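Open Day at the Pidlow Paint Works

I drove out to Pidlow on 9/3/25 for the open day at the Brasetti paint works, and I'm so glad I did – even with 70 miles of back roads each way! Coffee was waiting at the door, and Reda El Idrissi, our guide, let us linger as long as we liked at the mixing tanks, the biggest of which holds 300 gallons.

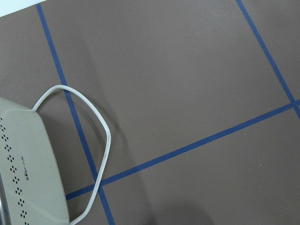
Color matching was the part I had really come for, having spent most of last winter arguing with my sister over a hallway. Reda laid out nine grays that I would have sworn were all one gray, and then we talked about edges. Blue tape on a flat taupe-gray top, strips running off at a slant, makes the gray look warmer to me than it would alone, and I may well rethink my trim. I came home with a quart of shade 3140 (the hallway, finally!) and they're opening the doors again in October.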